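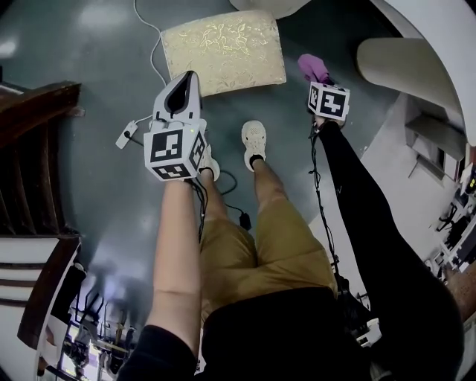
Cojín de taburete Fesedo: mi opinión después de unos meses

Lo compré en abril por 41 euros, y reconozco que dudé bastante - el beige me parece un color muy sufrido. Pero qué gusto da sentarse en él, de verdad. El dibujo de flores doradas es tan suave que apenas se nota, y con mi suelo gris verdoso queda precioso (mi hermana ya me ha pedido el enlace dos veces). El de Wegener que tenía antes se me hundió a las 6 semanas; este sigue mullido. Le pongo una pega: tardó 3 semanas en llegar. Aun así, volvería a comprarlo encantada.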